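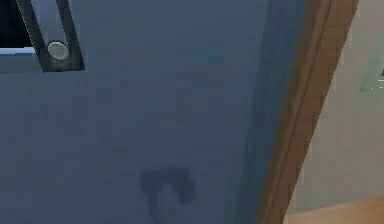
람두안 숙사왓 씨는 임대 기간이 끝날 때까지 부엌 가구를 바꿀 수 없다는 조항이 입주를 망설이게 한 가장 큰 이유였다고 말했다. 그는 지난 7월 열린 주민 의견 청취회에서 개정안에 찬성하면서도, 원상 복구의 범위를 계약서에 분명히 적어 달라고 요청했다.

주거 임대 관리 기관인 플리놀라 주택공사는 2022년 8월 30일 화요일, 레르케오 단지의 가구 비치형 임대주택 운영 기준을 개정한다고 밝혔다. 개정 기준은 신규 계약과 갱신 계약에 모두 적용되며, 기존 입주자는 관리사무소에 신청하여 잔여 계약 기간에 한해 전환할 수 있다.

공사에 따르면 레르케오 단지의 전체 임대 가구는 3162가구이며, 이 가운데 가구 비치형은 847가구이다. 그동안 비치형 주택의 입주자는 선반, 수납장, 식탁 등 기본 품목을 이동하거나 반출할 수 없었다. 앞으로는 벽에 고정되지 않은 품목에 한하여 사전 신고만으로 반출이 가능하다. 접시꽂이 홈이 있는 개방형 선반장도 반출 대상에 포함된다.

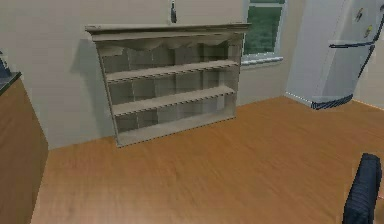
신청 절차와 보관

반출을 희망하는 입주자는 품목별 신고서를 제출하고 상태 확인을 받아야 한다. 반출된 가구는 공사가 위탁한 바시 창고에 보관되며, 보관료는 첫 계약 기간 동안 면제된다. 계약을 갱신하는 경우의 요금은 별도로 고시한다. 보관 중 발생한 파손은 위탁 업체가 책임지되, 신고 당시 기록된 흠집은 제외한다.

식탁과 의자는 한 조로 취급한다. 의자 일부만 반출하는 것은 허용되지 않으며, 입주자가 개인 식탁을 들여놓을 때에는 비치된 의자도 함께 반출하여야 한다.

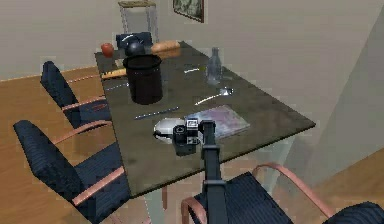 다만 거동이 불편한 가구원이 있는 세대는 예외로 하여 의자의 개별 반출을 인정한다. 이 경우 증빙 서류는 최초 1회만 제출하면 된다. 공사는 의견 청취회 이후 접수된 서면 의견 141건을 검토하여 해당 예외 조항을 추가하였다고 설명하였다. 서면 의견 중 약 70건은 퇴거 시 공제되는 수리비의 산정 방식에 관한 것이었다.

이에 따라 수리비 산정표도 함께 개정된다. 새 산정표는 품목의 사용 연수를 반영하며, 통상적인 사용으로 생긴 변색과 마모는 공제 대상에서 제외한다. 조리대 타일의 경우 줄눈의 변색은 입주자에게 청구하지 않고, 타일이 깨진 때에만 해당 부분의 교체 비용을 청구한다. 토스터를 비롯한 소형 가전은 입주자 개인 물품으로 보아 산정표에 포함하지 않는다.
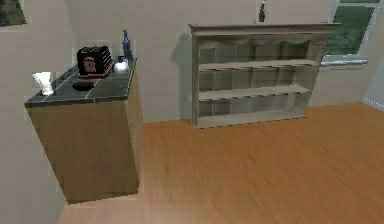

시행 일정과 문의

신고 접수는 단지 관리사무소와 입주자 전용 창구 '앰비'에서 할 수 있다. 대리 신청 시에는 위임장과 계약자의 신분증 사본이 필요하다. 개정 기준 전문과 수리비 산정표는 관리사무소 게시판에 공고되어 있으며, 외국어 번역본은 준비가 끝나는 대로 배포한다.

원상 복구의 범위에 관한 조항은 표준 계약서 부속 서류에 별도 항목으로 신설되었다. 기존 입주자가 전환을 신청하면 해당 부속 서류에 새로 서명하여야 한다.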